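The slow robot was the good one

Went to the open day at Nivoron last week, out past Mustdale. Free parking, bad coffee, around 200 people through the door by lunchtime. I want to argue with most of them.

Everybody crowded the big stage. Music, lights, a rehearsed routine that Landis has been taking round the trade shows since December. It never missed. Of course it never missed - every part sat in the same spot every time. People filmed it and clapped.

Over on the carpet at the back, Kagiso Molefe was running bin picking. Grey metal bin, green cylinders, long reddish rods lying whichever way. No music. I stood there for 17 minutes and had the rail mostly to myself.
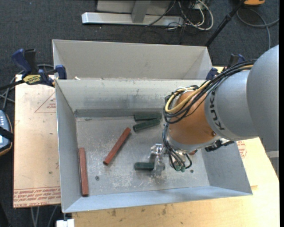

The KUKA arm at the bin-picking demo, gripper down at one of the green cylinders.

It fumbled. Twice it came up with nothing, went back in, tried a diffrent angle. A man next to me said "my kid could do that" and walked off. Well, yes. Your kid can do it. Thats why it's hard and why anybody is paying for it.

I worked 7 years in a parts warehouse. Nothing arrived lined up. Stuff came in heaps, and someone reached in and sorted it out, all day, bad back by forty. A machine that only works on tidy parts needs a person to do the tidying. Same back, new job title.

So show the misses. Put the messy bin on the main stage and say how often it fails. I asked Themba Pillay, who ran the day, why they don't. "People want to see it win," he said. Maybe. I'd buy from whoever let me watch it lose a few first.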